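Skoltlow to correct 488 water bills after rounding error

10 March 2020

The town of Skoltlow will issue corrected water bills to 488 households and small businesses that were overcharged in the January billing cycle, the town's utilities office said in a notice posted on its website.

The accounts were billed for more water than they used because meter readings were rounded up twice before the charge was worked out. The readings themselves were correct, and no meters need to be replaced, according to the notice.

Customers do not have to apply for the correction. Credits will show on the next regular bill, along with a line giving the original charge and the corrected one. Anyone owed more than $200 can ask for a check instead of a credit. The utilities office said most credits will be much smaller than that, and that the largest ones belong to accounts with more than one meter, such as laundromats and apartment buildings.

The mistake dates to the town's change of billing contractor at the start of the year. Skoltlow had printed its own water bills for many years, but moved the work to Martens, a billing and mailing company, when the software at the town office was no longer supported. The January bills were the first ones Martens sent out.

Under the town's rate schedule, water is sold in units of one hundred gallons, and a part of a unit is charged as a whole one. The town's old software did that rounding when the bill was made. The handheld devices used by meter readers on the east side of town do it too, at the time the reading is taken. The old software recognized a reading that had already been rounded and left it alone. The new system did not, and moved each of those readings up to the next billing step.

Homes on the west side were not affected. Their meters send in readings by radio and the figures are not rounded before they reach the billing system.

Residents began calling the office within days of the bills going out. By the end of the month, 275 customers had called, written or come to the counter with questions about their bills. Some of those calls came from the west side and turned out to be about other things, including leaking toilets and a late fee that was charged correctly. Several callers had worked out their own charge from the rate table on the back of the bill and could not get it to match the total on the front.

The office checked a first batch of those bills by hand and found the same difference in each one that came from an east side route. It then asked Martens to run the whole cycle again using the unrounded readings stored in the devices. The second run produced the list of accounts now being corrected.

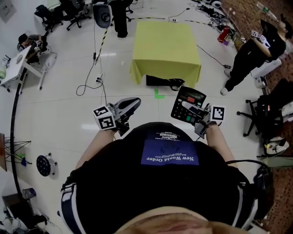 A calculator with a small display window and one green key among its buttons.

Customers who want to check a bill themselves need two numbers from the front page, the previous reading and the present reading. Subtract the first from the second to get the number of gallons used. Divide by one hundred and round any part of a unit up, once. Multiply the result by the rate shown for the account type, then add the fixed service charge. Sewer charges are figured from the same number of units, at the sewer rate, so a bill with the error in it will be too high on both lines.

The trash fee and the stormwater fee are flat amounts and are not changed by the correction.

Late fees charged on the affected accounts in the January cycle will be removed in full, including in cases where the customer would have been late under the correct amount as well. The utilities office said it was simpler to take all of them off than to sort them. No account on the list has had its water shut off over an unpaid January bill.

Customers who have not yet paid may pay either the amount on the original bill or the corrected amount, which staff at the counter can look up by account number. Those who pay the original amount will get the difference as a credit. People who use automatic payment do not need to change anything. The corrected balance will be used the next time money is taken from the account.

Tenants who pay for water through their rent should talk to their landlord, the notice says. The town can only give a credit to the name on the account. A form letter showing the old and new charges will be mailed to owners of rental buildings so that they can pass the information along.

People who moved out of town after the January bill and closed their accounts will be sent a check no matter how small the amount is. The office is asking them to make sure it has a forwarding address. Some final bills have already come back in the mail.

The cost of the second run and the extra postage will be paid by Martens under its contract with the town. The credits come out of the water fund, where the extra money was deposited, and will not affect the general budget or the rates set for this year.

Skoltlow buys part of its water from neighboring Skirnitz and pays for it by the reading on a large meter at the town line. That meter is read by Skirnitz staff and billed separately, so the town's own purchases were not part of the problem. Skirnitz does its billing in house and has reported no errors on its side.

There is one small overlap. A group of 200 homes along the town line sit in Skirnitz but are served by Skoltlow pipes, under an agreement that goes back to before the present treatment plant was built. Those homes get Skoltlow bills. The utilities office said all of them are on radio meters and none are on the correction list, but that it has had enough questions from the area to send each address a letter saying so. The letters are plain white with the town seal and do not ask for payment or for any account information.

The office also warned residents about phone calls offering a refund. It will not call customers to ask for bank or card numbers in connection with the correction. Anyone who gets a call like that should hang up and call the number printed on the water bill.

The east side handheld devices will stay in use for now. They are made by Stidis, and the setting that rounds the reading can be switched off. The town has decided to do that on every device before the next round of readings, so that all figures will reach Martens in the same form. A test was done on a single route last month and the bills matched the ones worked out by hand.

The east side is due to change over to radio meters in any case. The work was planned to start on the streets nearest the river and move toward the school, but the order may change depending on which water mains are dug up first. Residents will get a door hanger before a crew comes to their street. The change takes less than an hour for most houses and the water is off for part of that time. There is no charge to the homeowner unless the shutoff valve on the house side is found to be broken.

The town will also print the formula for the water charge on the front of future bills, above the payment stub. Until now it has been shown only on the back, in smaller type, below the holiday trash schedule. The trash schedule will move to a separate insert.

Questions about a bill can be brought to the utilities counter on the ground floor of the town hall during regular hours. Customers should bring the January bill if they still have it. Those who don't can get a copy at the counter at no charge by giving the service address. The drop box by the side entrance is for payments only, and notes left in it may not be read until the payments have been sorted.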